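June 21, 2022

I started this work in April and I still write very little about it, so today I try to correct that. My job at Stalline is to show tasks by hand, so that later a robot can learn them. People ask me if I write code. I don't. I fold, I carry, I hang, and then I do it again.
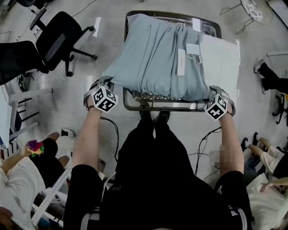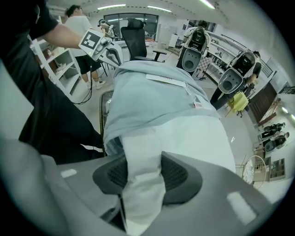

The most difficult part for me is to be slow in the correct way. When I am at home, I fold a shirt without thinking and my two hands help each other all the time. At work I must decide which hand goes first, and keep to this decision. Lihua Feng trained me in my first week, and she told me that a small doubt in my wrist will become a big doubt in the robot. I did not believe her until I watched my own recordings. Cloth makes it worse. A blue-gray garment lying flat and folded on a tray is almost a box, and you can carry it like a box. Put over the back of an office chair, all bunched, it has no clear corner, and I have to look for a good place to take it. The paper tags are another problem. The one on the thin string moves when I don't want it to move, and twice I closed the fingers of the gripper on it and had to repeat from the beginning.

Our group has now 784 good demonstrations of the clothes task. Mohsin Awan keeps the list. He is strict, and if I stop in the middle to fix my sleeve, he crosses out the whole try. In the first days I was a little angry with him. Now I cross out my own before he sees them.

We work in blocks of six tries and then we rest. I asked to make it four, my shoulder is tired after lunch, but Anoma Majumder wants to keep it the same for everybody until the end of the month. I understand her reason. I also bought a cream for the shoulder.

Next we begin with towels. Lihua thinks they will be easier because they have four honest corners. I have folded many towels in my life and I am not so sure, the thick ones open again when you let go. I will write when I know more.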